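**Ticket 214 – simulation view stops during open day demo**
Site: Celelside
Opened by: Mafalda Morais
Status: waiting for reply

Good morning. We prepare the open day of September 2022 and we show the Drostora simulation on the big screen in the hall. The task is the one with the tomato and the plate. In the rehearsal the view stopped after 600 seconds – the program was still running, only the screen did not refresh.

What I tried:

- restarted the viewer: same result
- other cable: same result
- smaller window: it ran 20 minutes without a stop 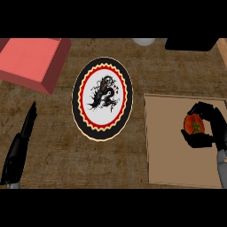 I would prefer to keep the full window, because visitors in the last row must see the right hand with the tomato. Annelies Verbeke can test with me before the doors open. Please tell us which viewer setting we should change first.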